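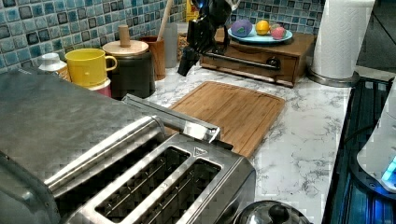
Londberg Kitchen Robotics - Test Team

Arm stopped mid-task, kitchen bench offline

2018-11-01

Kitchen arm is down again. Run 74 of 108 - the elbow joint lost its position reading over the counter and the controler cut motion. No one hurt, nothing broken. E-stop worked but took two presses, so that's logged as a seperate safety fault.

Same joint threw warnings in October, about 23 of them. Cable wear suspected, not confirmed. Murarex is sending a new harness.

Until it's fitted: no powered runs, toaster unplugged, stay outside the marked area. Remaining runs move to the Brendari bench.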